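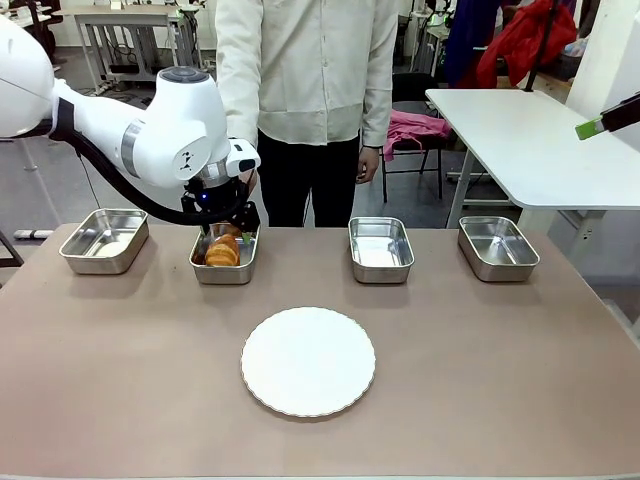

Docs > Evthorpe Planner > Guides > Tray-to-Plate Transfer

Reading time: 2 minutes

Setting the Grasp Approach for Soft Baked Goods

This guide applies to the Lornora workcell and assumes that hand-eye calibration is complete.

1. Open the task file and name each tray as a separate region. Empty trays must be included, as the planner treats their rims as obstacles.

2. Set the pre-grasp height to 276 mm above the table.

3. Tilt the approach so that the fingers enter at the back edge of the croissant. Limit finger closing to 28 percent of rated force.

4. Set the plate as the place target and run the plan in preview. A path that crosses a tray rim is shown in red — do not execute it.

5. Execute at low speed. If planning exceeds 600 ms, reduce the number of grasp candidates and repeat step 4.

Contact: Brarkwood Tooling Office | © 2018 Evthorpe | Back to top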